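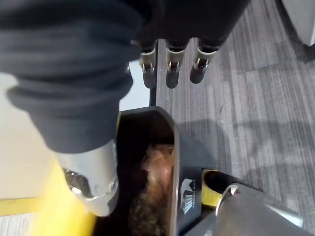 Ticket 777: Right hand closes late in teleop, demos unusable

Status: open, waiting on log from site
Opened by: Noura Saab
Assigned: Tarek Sayegh
Robot: Cider
Teleop software: Pamer, November 2021 build
Task: floor pickup, plastic items, operator seated on floor next to the robot

Noura Saab
Recording floor pickup demos on Cider. Arms track fine. Right hand doesn't. I close my glove, arm keeps up, fingers come in late. Measured 400 ms between glove close and first finger motion on the plot. Left hand feels normal, didnt plot it yet.

With the bottle I can fake it, just wait before I lift. With soft stuff I can't, I lift and the fingers are still coming in and it slides out. Then I go back down and do it again, and now the demo has a double grasp in it. Not what I want it to learn.

Tried so far:
- restart Pamer, no change
- swap glove battery, no change
- recalibrate both gloves, flat hand / fist / pinch. Better for a minute maybe, then same
- pulled the sleeve on the covered hand back up so it isn't bunching down near the fingers. No change to lag

Saving everything for now, good and bad.

Tarek Sayegh
Thanks. Few things.

1. Which profile is loaded for the right hand? Should be Smadi, same as left. There is an older one called Gristley still in the list and it has heavy smoothing on the finger channels. Looks the same in the menu.
2. Send the plot for the left too.
3. Are wrist cameras on while you record? If yes try one run with them off.
4. Do not delete the double grasp demos. Tag them retry, I can trim some.

Noura Saab
Profile says Smadi on both. Cameras on, yes, all of them. Turning wrist off now.

Wrist off: still laggy. So not that. Turned back on, I need the wrist view for anything that goes in a container, can't see over the hand from the head view.

Left plot attached. Left is clean, fingers move pretty much with the glove.

Ran a couple more with the bottle, grab low on the body with the right, left hand open and out of the way. Slow approach, then hold the close and count one before lifting.

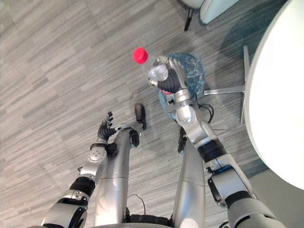 Works if I'm patient, but the pause is going to be in every demo and I think you'd see it in the policy. Also I can't keep it consistent, by the end of a session I'm rushing. Is there a way to take the pause out after or do I redo these?

Tarek Sayegh
Redo, sorry. Trimming pauses out breaks the arm timing, you get a jump.

Looked at your plot. Right glove timestamps are fine going in, delay is added after. That is smoothing, has to be. The menu shows the profile you picked but the finger filter is only read when the hand node starts, and restarting Pamer doesn't restart the hand node. So right could be still on Gristley from before even though it says Smadi.

Do this in order:
- park both arms, hands open, nothing in them
- stop the right hand node from the node list (not from Pamer)
- select Smadi again even if it's allready selected
- start the hand node, wait for the ready line
- recalibrate right glove only
- one empty close and open, plot it, send before recording anything

Check the filter window in the startup lines. If it says 800 that's Gristley.

Noura Saab
Says 800!! Ok. That was before the restart, scrolled up. Doing the steps.

After: window is a much smaller number, fingers close when I close. Plot attached. Empty hand only so far.

Started recording again from demo 764. Everything before that in this batch is tagged lag-right, please don't train on it. One question, do I need to do the left too? It's clean but it was never restarted either.

Tarek Sayegh
Leave left alone if the plot's clean. Paste its startup lines here anyway so I can compare the two. Leaving ticket open until I have those and a plot with the bottle in the hand. Will file the menu thing seperately.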